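Clearing the work table, and what stays on it

I spent most of the morning on the big table in the back room. It had turned into the place where everything gets put down, and I wanted the white top back so I could lay out the kitchen things and sort them before the move to Anunbridge.

The first job was the paper. I keep large pale sheets under whatever I'm working on, and they get used until the edges go. They slide off the table, end up by the dark floor covering, and pick up specks from it. I've decided to replace them when the edge starts to tear and stop trying to trim them straight.
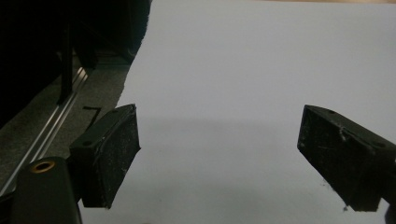

Svatopluk Baláž wrote to say that he gave up on paper years ago and uses an old cotton bedsheet, folded double, which he shakes out on the back step and washes with the towels. He also thinks I keep too many whisks.

I may try the bedsheet. The whisks are a fair point and I'll get to them.

With the paper gone I wiped everything down. I use a damp cloth with a drop of dish soap, then a second cloth with plain water. White shows every crumb. The wood along the far side needs less water than the rest, so I do that part last with the cloth wrung out hard. The table came from a Skusembridge catalog and cost me 80 dollars with delivery. It's 78 inches long, more than I need most days and just enough when I'm sorting.

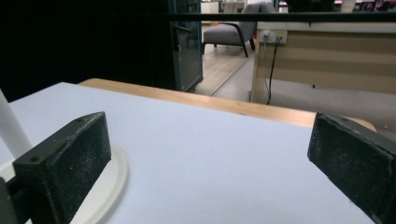 After that I brought the drawers in from the kitchen one at a time. Tipping them all out at once is how I lost a jar lid in May. My system is three boxes: keep, give away, and ask Khang. The third box is for things Khang Vương left when he moved out, or that I think he left. He has a good memory for utensils and usually answers the same day.

Most of the first drawer was easy. Two peelers do the same job, so one went in the give away box. The rubber spatulas with split ends went in the trash. I kept the wooden-handled tools as a group, including the one with KITCHEN TOOL engraved down the handle, because the wood still feels good in the hand. I rub those handles with mineral oil a couple of times a year and never leave them standing in the sink.

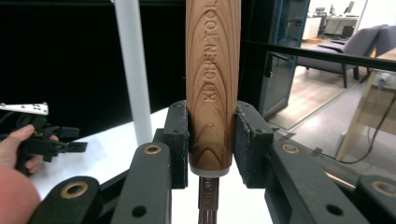
Do wooden handles have to be washed by hand?
I wash all of mine by hand. The dishwasher dries out the wood and the handle starts to work loose where it meets the metal.

The second drawer took longer. It had the whisks in it. I kept the small one and the balloon whisk from Hà, the shop near my old apartment, and the others went in the box. Then there were the cookie cutters, which I haven't used since we lived in Morkthorpe but which pack down to nothing, so they stay.

I still have the baking pans to do, and the drawer under the oven that sticks.

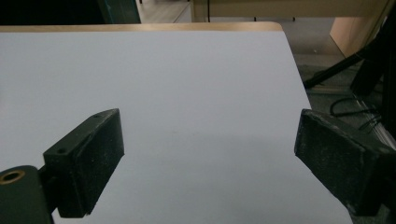

Posted 18/02/2019 by the blog owner, filed under Kitchen, Moving

The pans will wait until I have more boxes. I want the flat kind that book stores use, and I'll ask at the one on the corner. The give away box goes out to the car tonight so that I don't start taking things back out of it. If anyone wants a peeler, leave a comment before then.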